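Library > Business and Consumer Studies > Reading Claims With Care > Chapter 7

Chapter 7
What a Survey Can and Can't Tell You

Most of the numbers you meet before lunch come from surveys. The toothpaste your neighbors prefer, the share of workers who say they are tired, the town where people claim to be happiest. They arrive already cooked, with a percent sign attached, and they are usually repeated by someone who never saw the questions. This chapter asks you to be difficult about them.

Start with a case. The town of Wadton wanted to know whether office workers were satisfied with their desks. A furniture seller called Trovix offered to find out at no charge, which should have been the first warning. In May it sent a form to 1,830 workers. When the replies were in, Trovix announced that 63 percent of office workers in Wadton were "held back" by their current desk. The local paper ran the figure in a headline. Within a week it was being quoted as a fact about offices in general.

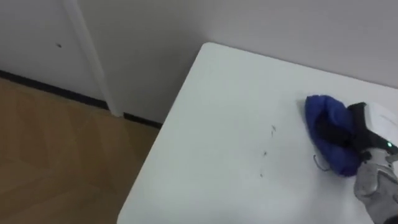 Figure 7.1 A white table with a rounded corner.

Look at what went missing along the way. The form went to 1,830 people, but only 512 sent it back. The 63 percent is a share of those 512. About the other 1,318 we know nothing at all, and they are the larger group by far. Perhaps they liked their desks and saw no reason to write in. Perhaps they hated them and were too busy. A survey with this many silent people in it can still be useful, but the person quoting it owes you that second number, and the Trovix announcement left it out.

Then there is the wording. The question read: "How often does your desk hold you back from doing your best work?" The choices were always, often, sometimes, rarely and never. Trovix counted the first three as "held back." A worker who bumped a knee once in the spring and checked "sometimes" was placed with a worker in daily pain. Had "sometimes" been counted on the other side, the headline would have fallen apart. Nothing in the arithmetic was false — the trouble was all in the sorting, and sorting is where you should look first.

7.1 Who Was Asked, and Who Answered

The people a survey is meant to describe are called the population. The people picked to take part are called the sample. Students mix these up on tests, which does little harm. Companies mix them up in announcements, and that does more.

A good sample is drawn so that every member of the population has a known chance of being picked. Trovix used its own mailing list. Everyone on it had, at some point, asked for a furniture catalog. People who ask for furniture catalogs are not a fair stand-in for everyone who sits down to work, and making the list longer would not have fixed that. A large sample picked badly gives you the wrong answer with more confidence.

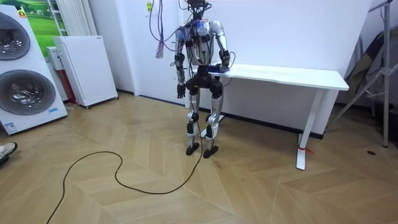
Some readers will object that a rough number is better than none. I used to accept this. The objection assumes that people treat a rough number as rough, and I see little sign that they do. When a second firm, Dogbe, repeated the survey with its own customers and a friendlier question, it found most people content. Both results are still passed around. Each side quotes the one it likes, and the town of Wadton knows no more than it did before anyone mailed a form.

Compare the Resier study, which you will work through in Section 7.4. It was small and slow, and it asked only 2 questions. It also printed both of them in full, said how people were chosen, and gave the number who refused. Its result was dull. You may find that you trust it more for being dull, but be careful with that feeling too, for a weak survey can be written up in a modest voice.

Before you go on, find one survey result in a newspaper or an advertisement and try to track down the exact question. Allow yourself an hour. If you can't find it, write down where the trail stopped and bring your notes to Section 7.2.

Contact the publisher | Copyright, all rights reserved | Back to top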